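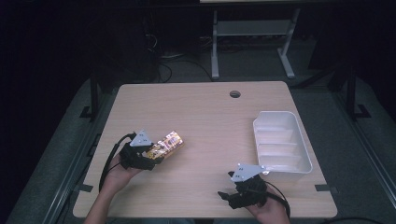

Visits > Packaging and Fulfillment > Todel, Buresau

News Visits Materials Events Archive Contact

Visit report: mixed snack trays at Todel, Buresau

Written by Chenxi Lei, November 3, 2020

Todel packs mixed snack assortments for offices, hotels and waiting rooms. The company opened its Buresau site to customers and suppliers for an afternoon, with a tour of goods-in, the sample room, the packing hall and dispatch. This report deals mainly with the sample room, where new assortments are laid out by hand before they go to the hall, and with the divided tray on which most of the current range is built. Prices were not discussed on the tour and are left out.

Goods-in

The tour began at the loading doors. Snacks arrive from the producers in their shipping cases and are stored by product group, with salted goods and sweet goods in separate aisles. Cases are opened on arrival only if the outer carton shows damage. Otherwise they stay closed until the day they are called for.

Each delivery is checked against three things: product code, best-before date and pack dimensions. The first two are standard. The dimension check is specific to the tray business. A producer may change the length of a foil pack by a few millimeters without changing the product code, and the new pack may then sit too high in the compartment and foul the lid. Todel takes a pack from the case, lays it in a gauge box and records the result on the delivery sheet. Packs that fail are not returned. They are moved to loose stock and sold in bulk boxes.

There was a question from the group about swollen packs. Filled foil packs contain gas, and their thickness varies with temperature and with altitude during transport. Cases that come in from a cold truck are left to stand before they are gauged. The answer given was that thickness matters less than length, as a filled pack yields a little under the lid while the end seals do not.

The sample room

The sample room lies between the warehouse and the hall. It has dark gray carpet, which is unusual in a packing area, but only wrapped goods are handled there and no production stock is kept in it. The floor in the hall is sealed concrete.

Work is done on tables with a light wood-grain top and rounded corners. The working height is 795 mm. The top has a small round cable grommet toward the far side, and Todel asks staff to keep loose product away from that side so that sachets and other small items do not end up over the hole. The pale surface is useful for this type of work. Crumbs, torn foil and ink transfer from printed cartons show up on it, and a shiny pack with a gold or orange print stands out clearly against it. The drawback is glare from the foil itself, and the ceiling lights have been fitted with diffusers to reduce it.

A layout trial follows a fixed order. The tray goes to one side of the table and stays empty while the candidate packs are sorted on the other. The packs are then placed one at a time. For each one the operator notes the compartment, the orientation and whether the pack had to be bent or pressed to go in. A pack that has to be bent is a fail, even if the lid closes over it afterward. Bending creases the foil, and a creased pack looks old on a hotel counter.

The order in which the packs go in is also recorded. In the trials I watched, the widest pack was placed first and the bars last. With the order reversed, the wide pack tended to ride up on the divider and had to be lifted out again. Todel writes the sequence on the layout card along with the positions, and the hall is expected to follow both.

The tray

The standard tray is white plastic, with tall outer walls that slope outward and three internal ribs that divide it into four compartments. The tray is supplied by Mulder. I was able to handle several of them and to compare them with an older flat-walled type that Todel has been phasing out.

The sloping walls have two effects. Empty trays nest, which reduces the storage volume, and the opening is wider than the base, which makes it easier to set a pack down without catching its end seal on the rim. The cost is usable width at the base. A rectangular pack that measures correctly at the rim may stop partway down, and layouts therefore have to be calculated from the base dimension. According to the sample room, this is the most frequent error in assortments proposed by customers, who normally measure across the top.

The ribs are the part most discussed on the tour. They keep the product groups apart and stiffen the base. They also fix the compartment width, so an assortment with one large pack and many small ones uses the space poorly. Todel tested a version with removable ribs in April and decided against it. The loose ribs lifted when packs were taken out, and they went missing at customer sites. The fixed version remains standard.

White was chosen over clear plastic for appearance. Clear trays show scuffing from nesting after a short time, and the scuffs are visible through the walls. On white they are hard to see from a normal distance. Clear trays are still supplied to order.

Denesting is a known weak point. Trays that have been stacked under load tend to stick, and separating them by pulling on one wall can split the corner. The instruction is to hold the stack by the base and twist slightly. One visitor asked whether stacking lugs could be molded into the corners. Mulder has apparently offered this, at the price of a taller stack, and no decision has been made.

The Usarlow assortment

The assortment on trial was the Usarlow, a counter tray for hotel receptions that is to be offered in 7 varieties. It combines foil packs with bars and small cartons. Usarlow trays are left open at the customer site, and guests take what they want, so the layout has to work when the tray is half empty as well as when it is full.

This affects the way the foil packs are placed. Laid flat, they cover the base well and photograph well, but the lower ones are hidden and guests tend to dig for them. Placed on edge, they can be flicked through like cards in a box, and the tall walls support them. On-edge placement works only while the compartment is reasonably full. As packs are removed, those left lean over and then slide flat. Todel has accepted this and now specifies on-edge placement for the foil packs and flat placement for the bars.

A further point concerned the direction of the print. All packs in a compartment are to face the same way, with the brand readable from the guest side. On a tray with identical ends it is not obvious which side that is, and in an earlier trial half of the trays were packed the wrong way around. The layout card now carries an arrow, and the carton is marked to match.

Packing hall and dispatch

The hall was running two lines during the visit. Trays are packed by hand from bins arranged in the sequence given on the layout card. The first person fills the compartments for foil packs, the next adds bars and cartons, and the last checks the tray against a photograph fixed at eye level and applies the lid. The pace was moderate. Rejected trays were set aside and corrected at a side table, so the line did not stop for them.

The check is visual only. Weighing was tried and dropped, as the weight of a foil pack is small compared with the spread in the weight of the cartons, and a missing pack could not be detected with certainty. I would have liked to see figures for this but none were available.

Lidded trays are packed into shipping cartons with a board between the layers. The board stops the lid of the lower tray from bowing – the main cause of transport complaints, according to dispatch. Cartons are labeled on two adjacent sides so that a label can be read whichever way the pallet is turned.

Practical notes for visitors

The tour takes almost two hours, including questions. Safety shoes are required in the warehouse and the hall and can be borrowed at reception, although the range of sizes is limited. Photography is allowed in the sample room and not in the hall. Parking is on the street side, and the loading yard must be kept clear.

Visitors who want to propose an assortment should bring real packs. Drawings and producer data sheets give the nominal size only, and the sample room will not issue a layout card on that basis. A full shipping case of each product is preferred, as several packs from one case can then be compared. Layout requests are handled in order of arrival, and the finished card is sent out together with one packed tray.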